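29 May 2023 – posted by the author

Why I've gone back to the small shop

I gave up the big weekly shop in November and I'm not going back to it. People look at me as though I've announced I'm moving into a tent. But I've had long enough to get properly opinionated on the subject, so bear with me.

For years we did it the way everyone round here does it. Drive out to the retail park at Cluven, get the trolley with the bad wheel, fill it, queue, load the boot, drive home, put it all away in a bad mood. Then by the middle of the week there was nothing anyone wanted to eat and a drawer full of things going soft. I once kept the receipt and ticked off what we'd used. Out of 74 items, 12 went in the bin or the compost without being opened. I was quite ashamed of that, and then I was cross, and then I did nothing for months (as you do).

What changed it was the car failing its MOT. We had no choice for a bit, so I started walking down to the shop in Pundano, which I'd always thought of as the place you go for milk and stamps. It's tiny. It has one sort of rice. And I found I liked it!
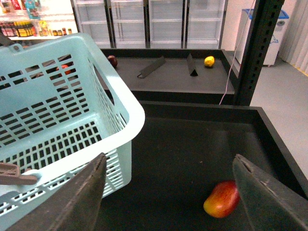

You get what you can carry, and that turns out to be a very good rule. When your arm is already aching you don't reach for the second jar of pesto just because it's on offer. You think about tonight, and maybe tomorrow breakfast, and then you go and pay. I used to plan meals for seven days like a general moving troops, and the family ignored every one of those plans. Now I decide what's for tea on the walk down, and if the leeks look miserable I change my mind.

Now, the price. Yes, plenty of things cost more. A tin of tomatoes is dearer, washing powder is a lot dearer, and I won't pretend otherwise. If you're feeding a big family on very little, or you work shifts, or the nearest shop is three bus stops away with a buggy, then my little hobby is no help to you at all and you're entitled to roll your eyes. I'd only say that our own bill went down. Almost 60 pounds a month, by my reckoning, and all of it is food we used to throw away. Your sums may come out differently.

I've tried the other cure as well, which is delivery. My sister swears by Hutorora and gave me a code for it, so I had a go for 3 weeks. It's clever, I'll give it that. But I found it even easier to buy rubbish sitting on the sofa with a cup of tea, and the substitutions drove me up the wall. I asked for parsley and got a parsnip. Somebody presumably thought that was near enough. 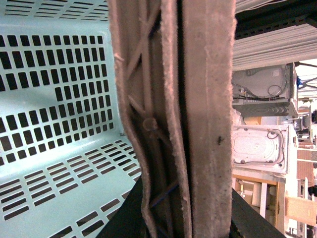
Close up: ribbed, with a fuzzy tan covering.

There's the talking, too. I'm not a great one for chatting to strangers, and I rather dreaded it, but a nod and a word about the weather most days has done me more good than I'd have guessed. I know when the bread comes in. I know which of the two fridges hums. When the post office counter at Ho closed we all grumbled about it together by the onions, and I came home feeling as if I lived somewhere.

My neighbour says I've simply swapped one long chore for a lot of short ones, and she has a point – there are wet evenings when I look at the empty bread bin and swear at it. We still do a run to Cluven now and then for loo roll and cat litter. I'm not a purist. But if your fridge makes you feel guilty every time you open it, leave the car at home for a fortnight and see what you come back with.

Contact | © 2023 | Back to top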